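How does a gripper pick up a tomato without squishing it?

My job is testing robot hands, and my favorite test is fruit! We call them grippers - most have just two fingers, like your thumb and pointer finger when you pinch a raisin.

Before a robot tries it, we people try it first. Panya holds one gripper by its handle, I hold another, and we see whose fingers do better.
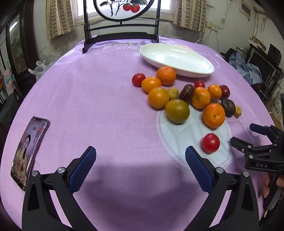
Round things love to roll away, so you have to close both fingers at the same time. Squeeze too little and the fruit slips. Squeeze too much and, well, somebody has to wipe the table (usually me).

The ridges on a finger pad help a lot. They work like the bottoms of your sneakers!

Now you try. Take 2 spoons and move 4 grapes into a bowl in 15 seconds. Then try it with one eye closed - it gets much harder!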